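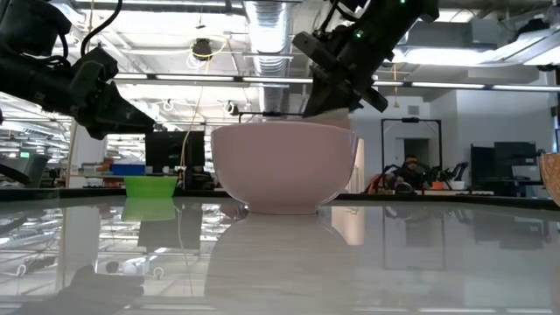 Print | E-mail

1/8 OK, finally read issue two of Vumitano and I have thoughts! Mild spoilers, so mute me if your shop is still waiting on copies.

2/8 Quick catch-up: Ezequiel Calvo is writing, Floor Dijkstra is on art, and Gollus is putting it out. Benítez is a retired ferry pilot who gets pulled back to Farnusska, the drowned city she swore she'd never see again. Great hook, slow first issue.

3/8 This one moves. We open mid-chase on the roofs and Calvo lets the thing run for pages with hardly a word balloon. I kept flipping back to check I hadn't skipped anything (I had, a whole panel with her brother in it, oops).

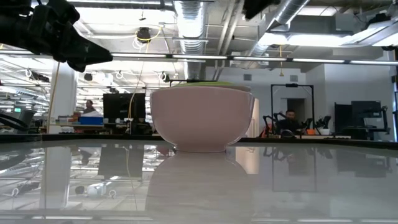 4/8 Dijkstra is so good at water. Every canal has its own kind of ripple, and the night pages are all ink and one sickly yellow. Somebody give her a cover book already.

5/8 My gripe is the dialogue in the council chapter. Everyone talks in the same clipped voice and I lost track of who was threatening who. Had to go by hats. 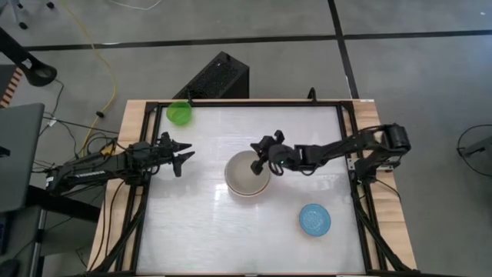 Two arms and a green cup.

6/8 But then there's the kitchen argument between Benítez and her brother, and wow. He never looks at her until the last panel, and she's already got her coat on. I read it twice and then went and called my own brother - he was confused but nice about it.
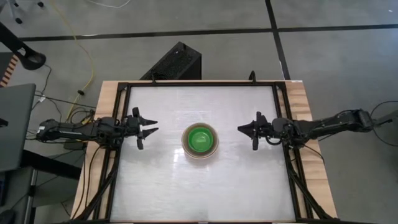
And that quiet stuff is where Calvo is strongest, so I'd gladly swap a council meeting or two for more of it.

7/8 The letters page says the collected edition is planned for August and runs more than 200 pages, with Dijkstra's sketches in the back. I'll end up buying the whole thing again, I know myself.

8/8 So yes, pick it up, and start with the first issue even if it drags. Next one's out 16th May and I've already asked my shop to hold it for me. If you've got theories about the bell tower, replies are open!

Print | E-mail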